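Favar Workshop Tips: Recording Practice Drives for a Sidewalk Robot

These are the notes Jade Catterall keeps taped beside the driving desk at Nellstead. They cover simulator runs for the small delivery cart, where a person drives and the model learns from the recording. Most of them work just as well for a cart on real pavement.

Before you start

Let the gamepad sit untouched when you plug it in. If your thumb is on the stick, the center point gets saved wrong and every run that day will pull to one side.

Set the goal before you press record. A run that begins with ten seconds of looking at the map teaches the cart to stand still.

Type the route name the same way every time. We lost most of a Wednesday sorting out "Forberg east," "forberg_E" and "Forb. east 2," all of them the same block.

While driving

Hold a walking pace. You can go faster in the simulator, but the real cart can't, and the fast runs have to be thrown out.

Start your turn early and make it wide. Late, sharp corrections show up in the model as a wobble.

If you drift toward a wall or a curb, keep recording and steer back. Recoveries are useful. Drift on purpose in one run out of 6, and mark those runs with an R.

If you hit something, stop and end the run. Don't back up and carry on.

Change the starting spot. Left side, right side, middle, turned a little toward the street. If all your runs start from the same slab, the cart will only be good at leaving that slab.

Keep a run under 60 seconds. Long ones are hard to check and people get sloppy near the end.

Street furniture and shade

Give newspaper boxes, posts and pillars the same room you would give a person standing there. On a wide sidewalk there is no need to shave past them. 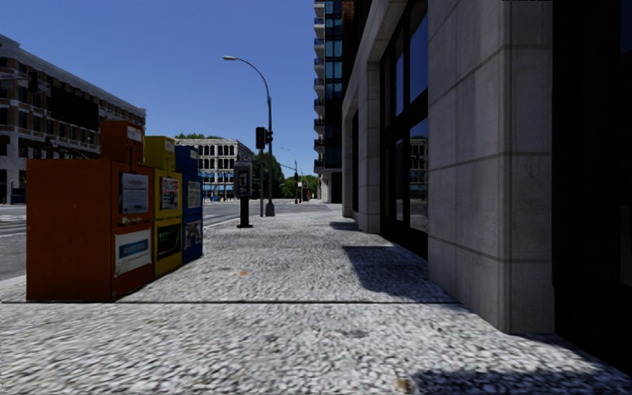
Drive straight through building shadows at the same speed. New drivers slow down or swing around the dark patches, and the cart picks up the habit. It took 202 extra runs in April to get rid of it.

Seams in the paving are fine to cross. Don't line the cart up with them.

After the run

Watch it back once at double speed, then keep it or delete it. Don't leave a "maybe" folder.

Copy the day's runs to the Pakzad drive before you shut down. The desk machine starts dropping the oldest ones at 2000 and gives no warning.

Wipe down the gamepad and put it back on the charger.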